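Ticket 1684 — left gripper pose drops out partway through cloth episodes
Project: Treloar tabletop set
Opened by: Lina Kanaan
Status: open, waiting on one more batch

Lina, first note
Hi all! So the cloth task has been giving me grief since we started it in February. I record a take, it looks fine while I'm doing it, and then the checker throws it out because the left hand track has a hole in it. Right hand is clean every time. The holes are short but they land right in the middle of the pick, so there's nothing left to train on. I've had 7 rejected in one sitting, which is most of a morning's work once you add the resets.

Things I tried before opening this: restarted the Zinar recorder, wiped the marker cubes down with a dry cloth, swapped the left cable for the spare. No change from any of it.

Sorin Bucur
Could be exposure. Are you getting the holes with the lights on and the blinds open, or just one of those? Also please send me the log from a bad take and not just the checker summary, the summary rounds everything.

Lina
Both! Blinds open, blinds closed, all the lights on, same deal. Log is in the shared folder under the ticket number. I did notice (sorry, should have said) that the bottle and tissue box takes from last month pass with no trouble, same grippers, same table. It's only when I'm picking up cloth.

Sorin Bucur
OK, looked at it. The camera isn't losing frames, so you can stop blaming the recorder. The left cube simply isn't being found for over a second at a time. Either something is covering it or it's turned so far that no face is readable. The pose comes back fine as soon as it's found again, so the calibration is good and I'd leave it alone.

Libor Malý
Please don't redo the calibration, I only just finished it. What does your left hand do when the right one is lifting?

Lina
Ha, fair question, I had to go and watch myself. I roll my left wrist in when I reach for the cloth. It's how I'd fold a towel at home, I guess. With boxes and bottles I keep it flat.

So I spent this afternoon doing slow takes at the white table, lift and hold, lift and hold, and watching the live track on the Usteck monitor.
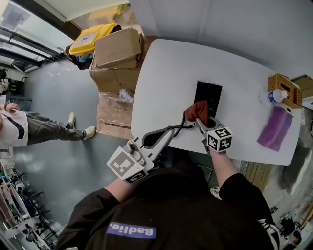

The cloth pick is what I wanted to get right first, so everything else stayed where it was and I only changed how I hold the left side. With the reddish-brown cloth bunched up in the right gripper over the black pad, I've got the left one held out over the table as well, with two coded faces of its cube turned up where the overhead camera can read them. Held like that, the left track stayed solid for as long as I kept my wrist there. As soon as I rolled it in, gone. I did it 3 times in a row on purpose and got the same hole every time — so I'm pretty sure it's me and not the gear.

Dorothy Bloxham
Good find. Before we tell everyone to hold their wrists stiff, though, I don't want a whole set of cloth picks that all look like the same careful person doing them. The Gemex folks already said our last set was too tidy. Can we move the cube instead?

Libor Malý
I can print a mount that tips it outward a bit. It would need its own offset in the config, and any takes on the old mount have to keep the old offset. Please write down which is which!

Lina
Will do. I'm tagging takes "mount A" and "mount B" in the notes field. For now I'm recording with the flat wrist and mixing up where the cloth starts, so they don't all look alike. Tshepo Masilela is on the next shift and has seen this ticket.

Still to do: new mount from Libor, 2 short batches with normal wrist movement, then rerun the checker on both. The rejected takes are still on the drive, please don't clear them yet, Sorin wants to see if the short holes can be filled in.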